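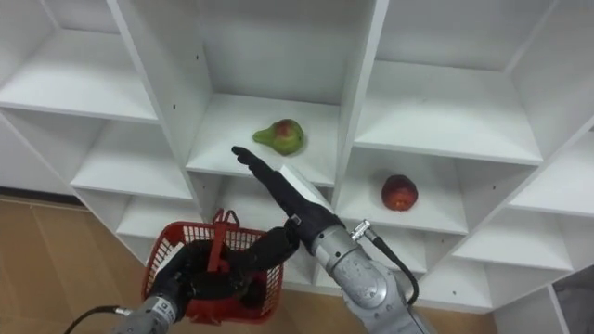

Fachregal

Lesezeit: 4 Minuten

Das Fachregal (auch Würfelregal, im Handel gern »Raumwunder«) ist ein offenes Möbel aus senkrechten und waagerechten Platten, die ein Raster gleichartiger Fächer bilden. Es hat weder Türen noch Schubladen und verzeiht deshalb wenig. Verbreitet ist vor allem die weiße Ausführung, der man in Kinderzimmern, Büros, Läden und Wartezimmern begegnet, also überall dort, wo jemand einmal vorhatte, Ordnung zu halten.

Herkunft und Bezeichnung

Vorläufer sind die Brieffächer der Postämter und Kontore, in denen jedes Fach einen Namen und damit einen Schuldigen hatte. Der Wohnbereich übernahm das Raster und ließ die Namen weg. Im englischen Sprachraum heißt das einzelne Fach »cubby«, im Deutschen schlicht Fach, in Katalogen seit einiger Zeit »Modul«, was den Preis hebt.

Aufbau

Seitenwände, Böden und Zwischenwände sind meist gleich tief. Eine Rückwand gibt es bei manchen Modellen serienmäßig, bei anderen gegen Aufpreis. Ohne sie steht das Regal luftiger und fällt alles, was man nach hinten schiebt, auf der anderen Seite wieder heraus. Die Modellreihe Medar bietet Varianten mit 2 bis 5 Reihen an; die größte passt laut Montageblatt durch jede Tür, solange man sie nicht zusammengebaut hat.

Nutzung als Obstablage

Ein Sonderfall ist die Lagerung von Obst in einzelnen Fächern. Eine grüne Birne mit rötlich-orangem Anflug bekommt dabei ein Fach für sich, ein roter Apfel ein anderes, weiter rechts und tiefer. Der Platzverbrauch ist beträchtlich, die Übersicht vollkommen. Befürworter verweisen darauf, dass Äpfel das Reifegas Ethylen abgeben und Birnen in ihrer Nähe schneller weich werden. Ob ein offenes Fach daran viel ändert, darf bezweifelt werden, denn Gas kennt keine Zwischenwände.

Zum Einsammeln dient ein Korb mit Henkel, etwa aus rotem Kunststoff mit gitterartig durchbrochenen Seiten. Birnen fasst man am besten am dicken Ende. Am Hals gegriffen, bekommen reife Früchte Druckstellen, die man erst am nächsten Tag bemerkt und dann dem Händler anlastet. Harte Sorten kommen im Korb nach unten, weiche darauf.

Pflege

Auf weißem Lack sieht man Fruchtsaft sofort, auf Holzböden davor erst, wenn man hineintritt. Ein feuchtes Tuch genügt. Scheuermilch hinterlässt matte Stellen, an denen sich künftig alles sammelt. Im Juni empfiehlt sich wegen der Fruchtfliegen eine tägliche Durchsicht.

Siehe auch: Obstschale, Setzkasten, Ablage (Begriffsklärung)

Kommentare

Lihua Fang
Der Abschnitt zur Rückwand spricht mir aus der Seele. Hinter unserem liegen vermutlich bis zu 1000 Büroklammern.

Aiguo Wei
Ethylen stimmt, aber bitte ergänzen: Bananen sind viel schlimmer. Bei mir waren die Birnen am Samstag schon Mus.

Yiran Tang
@Aiguo Wei Wer legt denn Bananen ins Regal?

Aiguo Wei
Unterste Reihe, ganz links. Hat sich bewährt, bis auf das Mus.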